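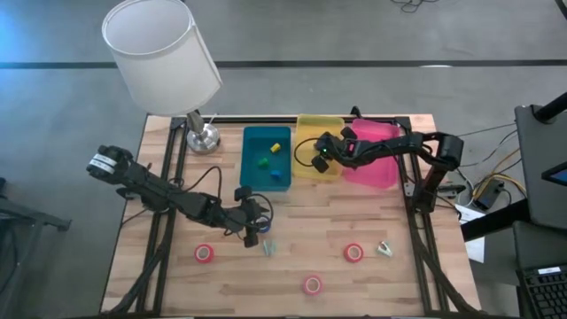

Three bins, several small things and a lamp on the table at Larby.

News > Community > Larby

Larby opens its sorting table, and the odds and ends keep coming

A community workshop has begun the long job of putting its small things into bins, a task it has been meaning to get round to since the day it moved in.

Larby, which shares a building with the Flekero cycle shop, started work on 2nd May on what its members call the bits pile. The pile had been living in drawers, biscuit tins, coat pockets and one much-resented wardrobe. It is now being tipped out in batches on to a wooden table and sorted by hand into plastic bins in teal, yellow and pink.

Estíbaliz Mateos, who drew up the plan, said the system was simple enough to fit on a postcard. Toy blocks and anything else that belongs in a children's set go in the teal bin. Cables, plugs and chargers go in the yellow one. The pink bin, the biggest of the three, is for everything that has so far refused to explain itself.

"People thought the pink one would fill up first," she said. "I have more faith in us than that. I did buy the largest one they had, though."

The first batch came from a drawer that had not been opened all the way for years, owing to something wedged at the back. The something was a whisk. It has been returned to the kitchen, where it was greeted with no great interest.

Members agreed to record each item as it left the table, a decision some of them have since had time to think about. The tally for the first week came to 1,583, of which 166 were pen lids. There were far fewer pens. Kuo-hua Chung, who kept the record, said he had checked the figure and would rather not check it again.

Blocks have been the easy part. They come in yellow, green and blue, among other colours, and most of them belong to a set that the toddler group has been asking after, politely at first. The group would like it back by the end of May, and has been told that this is the sort of deadline Larby respects.

Clips have proved harder. The postcard makes no mention of them, and opinion is divided on whether a clip is stationery, a household item or a kind of peg. Keegan Ellery argued at some length that a clip should go wherever the thing it was last clipped to went. This was thought to be fair but of little practical use, as nearly all of them were found clipped to nothing. For the time being they stay on the table.

Cables come with a rule of their own. Each must be coiled before it goes in, and anything that matches nothing in the building is to be offered to Flekero, then to the repair stall at McPhee Hall, and then to whoever is standing nearest the door. Tegan Cartwright, who looks after the repair stall, said she was grateful and that two carrier bags would be plenty.

"I know what they're like over there," she said. "They'll find one nice long lead and forty short ones, and I'll get the forty."

The table itself caused less argument than expected. It has a pale striped top, and was chosen over a larger one in the front room because small objects show up on it. The one in the front room is dark and patterned, and a previous attempt at sorting there ended with several people buttering their toast beside a lost hearing aid battery.

A table lamp with a white shade stands at the back left corner. It was brought down from the reading room, whose users have noticed. A note asking for its return has been pinned to the door, and a second note beneath the first offers them their pick of the pink bin.

The whole thing is being done on a budget of £150, most of it from a cake sale run jointly with the Zamuso choir. The bins took up less than half. The rest is set aside for labels, though members have yet to settle what the labels should say, and Coralie Mahuika has suggested leaving them off until the clips have been dealt with.

She is also in charge of what happens afterwards. Once the sorting is finished the bins will move to a low shelf beside the main door, where visitors can look through them and take home anything they recognise. Items still there after a month will go to the jumble sale. Anything left after the jumble sale will, she admitted, probably go back in a drawer.

By the time the second batch was done, the running total had reached 2,389. There are four drawers and the wardrobe still to come. Members say the wardrobe will be tackled last, and have asked that anyone who remembers putting something in it come forward before then.

Sorting sessions are open to all and run from ten until noon. Tea is provided. Visitors are asked to empty their own pockets at home.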